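Double bowl or single bowl? Planning a small kitchen

tilde_and_toast
2022-01-21
I am so excited, I finally get to redo my kitchen! The floor is settled (Parketti oak, ordered and paid for) and now I'm stuck on the sink. Everyone seems to be ripping out double bowls and I love mine. Soak in one, rinse in the other – what's not to like? Quote for cabinets and counter is 2,433 before the sink.

marrowfat
Single, every time! I switched last January and can finally lay a roasting pan flat. A double bowl just gives you 2 sinks that are both too small.

pine_gap_jo
Disagree with marrowfat. I hand wash everything, and with one big bowl you run twice the water. My Clivau double cost 185 and I'd buy it again tomorrow.

marrowfat
You can put a dishpan in a single, Jo. You can't take the divider out of a double.

pine_gap_jo
Then I have a dishpan to store! In a small kitchen!

oldgrout
Whichever way you go, measure the base cabinet on the inside before you order. I didn't, and the exchange ran me 300 with delivery. Also think about what goes over the sink. I love open shelves – plates go straight up from the drainer – but my wife wants doors on everything. We're still arguing.

tilde_and_toast
Open shelves are on my list too! Putting up some renders with the double bowl and pale counter I'm leaning toward, plus white shelves on a dark gray wall.

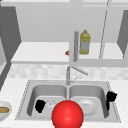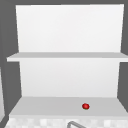
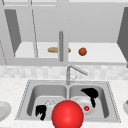

Reply: faucets and shelf height

marrowfat
Okay, I like the white against the dark gray a lot. Still voting single bowl. Get a pull-down faucet whatever you do, mine reaches every corner.

oldgrout
Hang the lowest shelf after the faucet is in. Wendaten has a good paper template for the brackets, and Sadeghi sells the same thing in metal if you have more than one wall to do.

pine_gap_jo
Team double! Please post again once the floor is down, I want to see that oak.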